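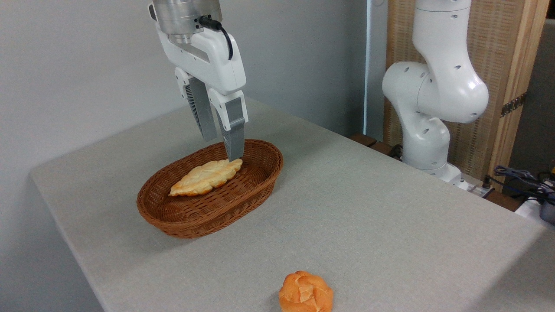
Notebook > Skeltside > Hair and scalp
2 min read

January 11, 2018

Okay, shampoo bench again! Gilang Yeoh wanted to know why the Lonska bottle leaves his scalp flaky by the evening and the Tuter one doesn't, so I spent the morning washing hair swatches (the same bundle we opened in September, and it's getting thin, so please someone order more).

I did 7 swatches per shampoo, 2 washes each, same tap, same towel. Lonska strips more oil, no question. The hair squeaks when you pull it through your fingers and it tangles like crazy at the ends. Tuter leaves a bit of slip, which I like, though Marlina Harahap thinks it just feels greasy and we went back and forth on that for way too long.

Weighing was a pain. The small scale kept drifting so I tossed the first set and started over with the 900 ml jug for rinsing, which at least keeps the water the same every time. Numbers are on the Lubis sheet, second tab, don't touch the first one, I haven't fixed it yet.

None of this says much about flakes on a real head, I know. Gilang is switching to Tuter for two weeks and writing down the itchy days. Still need to check the pH strips, the old pack has gone a funny color.

Skeltside hair bench | Contact: Marlina Harahap | © 2018 | Back to top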